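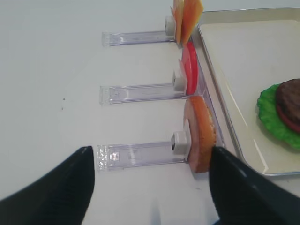 Soportes transparentes con pinza blanca: queso, tomate y medio pan, colocados de canto.

Acta de la reunión de seguimiento – Mostrador de hamburguesas de juguete, espacio Fernaldale

Fecha: 24 de mayo
Asistentes: diseño expositivo (Odora), fabricación de soportes (Sonari), gestión del espacio (Fernaldale)
Excusa su ausencia: suministro de piezas (Steiner)

1. Acta anterior
Se aprueba sin modificaciones el acta de febrero. Queda pendiente de aquella sesión el precio de las pinzas de repuesto.

2. Soportes
Sonari presenta la serie de soportes acrílicos. La barra transparente se mantiene como está. Se revisa la sujeción de las piezas finas: el tomato se sujeta de canto por la pinza y el queso admite dos lonchas en la misma pinza. Odora pide que la separación entre soportes permita sacar una pieza sin rozar la contigua. Sonari replica que la separación depende del fondo del mostrador y solicita la cota definitiva.
Acuerdo: Fernaldale remitirá el plano acotado. Hasta entonces no se fija ningún soporte a la superficie.

3. Distribución de los ingredientes
Se debate si agrupar por tipo de pieza o por orden de montaje. Odora defiende el orden de montaje. Fernaldale prefiere agrupar por tipo, que simplifica la reposición al cierre – las piezas redondas de color tostado se confunden entre sí vistas de perfil.

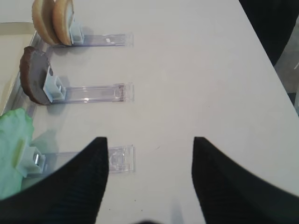 Se opta por agrupar por tipo en los laterales y dejar libre la zona central para la bandeja. La propuesta de marcar cada soporte con el nombre del ingrediente se aplaza: Odora considera que el rótulo resta visibilidad a la pieza y Sonari advierte que el grabado encarece la barra.
Acuerdo: Odora entregará 2 variantes de plano de colocación.

4. Secuencia de montaje
Se adopta como referencia la secuencia siguiente, de abajo arriba: pan inferior, lechuga, tomate, carne, queso, pan superior. Se hace constar que la carne tiende a quedar descentrada al apoyarla sobre el tomate. Steiner, por escrito, descarta modificar el diámetro de las piezas en esta serie.
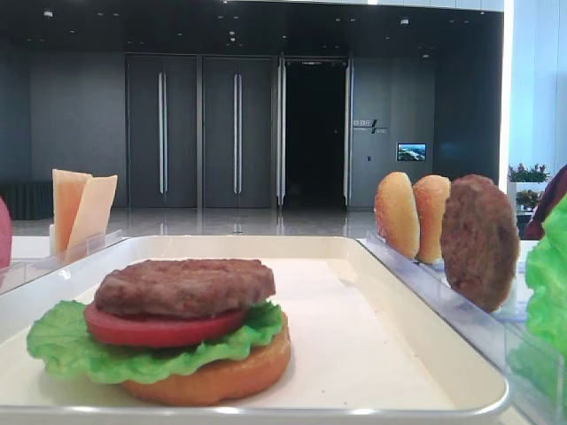
Montaje parcial en la bandeja blanca, con la carne sobre el tomate y sin pan superior.

Acuerdo: se mantiene la bandeja blanca de borde redondeado. La lechuga se coloca con el borde ondulado sobresaliendo del pan.

5. Presupuesto
El importe de la partida de soportes asciende a 1.129 euros, sin pinzas de repuesto. Se aprueba. Sonari facturará a la entrega.

6. Ruegos y preguntas
Fernaldale recuerda que el paño de limpieza para el acrílico debe ser de microfibra y sin alcohol. Odora pregunta por el almacenaje de las bandejas – se tratará con Steiner.

Sin más asuntos, se levanta la sesión. La próxima convocatoria se enviará una vez recibido el plano acotado.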